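Equipment notebook, street survey group
March 13, 2021
Entry by Maëlys Gilbert; to be read by Nives Bellini before the order is placed

Purpose of this entry: to record the state of the equipment plan for the sidewalk inspection robot and to fix which items go into the first order and which are held back.

Budget position. The amount released in January covers the base vehicle and one sensor package. It does not cover a second set of batteries unless the sensor package is reduced. Nives asked that the batteries be treated as the priority, and I agree. The test route has a long uphill section, and with a single pack the unit would have to be brought back to the workshop between runs.

Base vehicle. Two offers are on file. Favik quotes the four-wheel base with the charging dock included. Letia quotes a six-wheel base, dock extra, with the better curb climbing figure. The Letia base is heavier and two people are needed to lift it into the van. We have always sent two people out, so this is acceptable, but it should be written into the operating sheet. Delivery from Letia is 30 working days from signature. Favik did not give a delivery time in writing. A second request has been sent.

Route requirements. The following were agreed at the bench and are copied here from the whiteboard before it is wiped.
Travel surface: asphalt, patched asphalt, stone paving.
Obstacles: curbs, posts, waste bins, parked cars.
Weather: the unit must work on wet ground and under a gray sky. Direct sun is a separate test.
Signals: the camera must read a red light from the stop line.
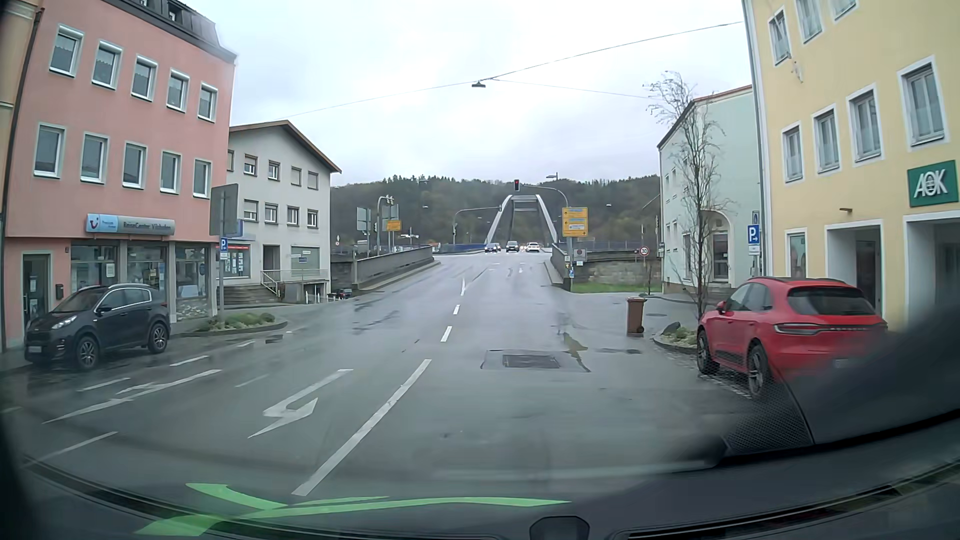 The camera remains the most difficult item to price. Mancuso offers a module for 430 euros with a fixed lens and a sealed housing. Their larger module is 900 euros and adds a heated front window. My first draft of the plan had two of the larger modules, front and rear. Nives has struck out the rear one, with the note "rear view can be done with the cheap one." The rear camera is used only when reversing out of a doorway or a narrow passage, and the smaller module is sufficient for that. The plan now reads: one large module at the front, one small module at the rear.

Reflections. The trial recordings made through a car windshield are of limited use for judging the lens itself, and I do not want them quoted in the purchase request as evidence of image quality. They may be used to check signal and sign recognition. The bracket on the robot will have no glass in front of it other than the housing window.

Computer. The existing board from the indoor cart will be moved over. It needs a new power supply and a closed case. I have put 300 euros against this line, which includes connectors and cable glands. If the case from the old cart can be drilled, the line will come down. To be checked with calipers, the drawing is not reliable.

Software license. Wemovau charges per unit and per year. We need one unit. The trial license is enough to complete the acceptance test but does not permit recording of route data, so the paid license must start on the day of the first outdoor run and no earlier. Please do not activate it in the workshop.

Items held back:
Second charging dock.
Weather cover for storage outdoors.
Spare wheel set. Letia sells these singly, so the decision can wait.
Radio link with longer range. The present link has not been measured outdoors and there is no basis yet for replacing it.

Note on insurance. The form asks for the total value including software. Last time the software was left out and the form came back. Enter both figures, and attach the quotes in the currency in which they were issued.

Open points:
Favik delivery time, in writing (M.G.).
Signature on the Letia quote, only after the Favik reply is in (N.B.).
Weight of the complete unit with both battery packs. The van ramp has a plate with its load limit, please read it and write the number here.
Drilling of the old case (M.G.).

Added later, same day: Letia confirms by telephone that the battery packs are shipped separately as dangerous goods and that someone must sign for them in person. The delivery address on the draft order has been changed from the main office to the workshop. Nives to initial the change.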